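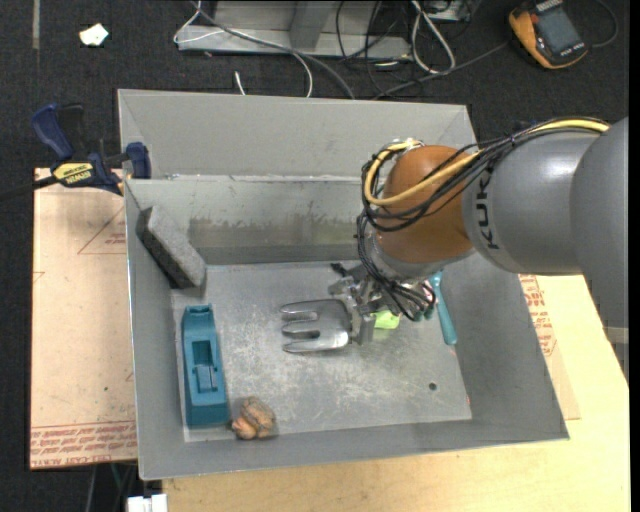
Rosalind Benavides writes that she'd start with the drain pan before anyone talks you into a whole new dehumidifier, and I've had the same advice from my sister, so maybe I should listen. But let me lay the whole thing out first and then you all can tell me what you think.

Musty smell in basement, dehumidifier runs all day
Asked 8/14/24

We bought a 1950s ranch last fall and the basement has smelled like an old tent ever since the weather got warm. I have a Vakumen dehumidifier down there that came with the house. It runs and runs. The little display says 68 percent no matter what I set it to, and I'm emptying the bucket maybe every other day, which seems low for something that never shuts off?

Things I've done so far: washed the filter (gross), pulled up the carpet remnant by the stairs (very gross), and moved the cardboard boxes up onto shelves. The walls are painted block. There's some white powdery stuff low down on the north wall but no puddles, even after the big storm we had in July. The dryer vents outside, I checked. The basement is 1,000 square feet and all one room except for a closet under the stairs.

My electric bill last month was $128, and for two people who are at work all day that's nuts. Do I need a bigger unit, or is it a water problem and I'm kidding myself? My in-laws are coming in September and they'll be sleeping down there, so I'd love to have this figured out (or at least smelling better) by then.

3 answers

Bart Verschueren
Marked as helpful

Okay, I've been through this in two houses so I'll give you the long version.

First, don't trust the display. Those built-in humidity readings are junk on a lot of machines, and after a few years they get worse. Go to the hardware store and get two cheap hygrometers. Put one by the north wall and one across the room, leave them overnight, then write down what they say. If they read 50 and your machine says 68, there's your problem, it's chasing a number it'll never see.

Second, the white powder. That's most likely efflorescence, salts coming out of the block as moisture moves through it. It brushes right off. Tape a square of plastic wrap or foil to the wall, all four edges sealed up good, and leave it a couple of days. Damp on the wall side means water's coming through from the dirt. Damp on the room side means it's your indoor air hitting a cold wall. Ours was coming through, and the fix ended up being outside! One downspout was dumping right next to the foundation. I put on a ten foot extension and regraded a little strip with a few wheelbarrows of dirt, and in a month the difference was huge.

Third, do look at the coils. Unplug it, take the back off and see if they're packed with dust. If they ice up while it's running, it's either dirty, too cold down there, or low on refrigerant, and if it's low on refrigerant I wouldn't bother repairing it. I had an old Wedico that iced up every night and the shop wanted more than a new one cost.

Oh and check the closet under the stairs. Keep that door open. Ours was the worst spot in the house and we never thought to look.

Rosalind Benavides

Like I said, drain pan. Under the coils there's a pan the water drips in before it gets to your bucket and it grows slime. Mine stunk up the entire downstairs and I blamed the dog for weeks. Warm water, dish soap, old toothbrush, let it dry all the way. While you're in there rinse the bucket with white vinegar too. Don't mix the vinegar with bleach.

If you do end up buying, get one with a hose hookup and run it to the floor drain. I got a Grusine with a hose two summers ago and I haven't carried a bucket since. Noisy though, so you'd want to turn it off when your in-laws go to bed.

guest

had a waterproofing company quote me 2,718 dollars for an inside drain. did gutters instead. fine now

Comment from the asker: Thank you all!! Ordered the hygrometers and the foil is up on the north wall. Pan was disgusting, Rosalind. Bart, one of my downspouts ends 23 inches from the house so I guess I know what I'm doing this weekend. Do you remember if you used the flexible kind of extension or the solid pipe?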